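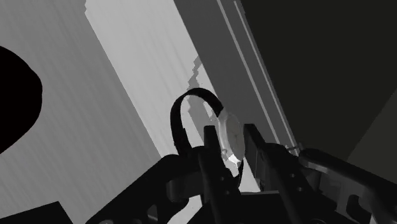
Builder wants a second deposit before the slab is poured, is this normal?

We signed with Stiddale for a two-bedroom house on one of their lots at Vendordale. The first deposit went in when we signed. Now the sales office says a second one is due before they pour the slab, to "secure materials pricing." I can't find those words anywhere in the contract. The payment schedule has seven stages and the slab is stage three, payable on completion. The salesman says all their buyers pay it and it comes off the final bill. He said that by phone, and when I asked for it by email I got a brochure. Has anyone bought from them and been asked for the same thing?

Posted 2023-06-07 by slabwatcher

gravelroad7
Don't pay it. I bought from a different outfit, Flendik, and they tried something close to this with the windows. I asked which clause it came under and they went quiet for a week, then the request was dropped. If the contract says payable on completion, then it's payable on completion. "All our buyers pay it" is sales talk. Ask them to put it in a written change order signed by both sides, and have a lawyer read that before you sign. Also ask where the money would be held. If it goes straight into their operating account, you are lending them money with no interest and no security. I'd want to know why a builder that size needs it.

Check whether your contract has a price escalation clause too. Some have one buried near the back under a dull heading. That would be a different matter, though they should still show you supplier quotes.

tworivers_lot
we're at Vendordale, paid it in November, slab got poured, no problems so far. they're decent people imo. Hnatiuk did the concrete for us and they seemed to know what they were doing

gravelroad7
Did it come off your final bill?

tworivers_lot
haven't had the final bill yet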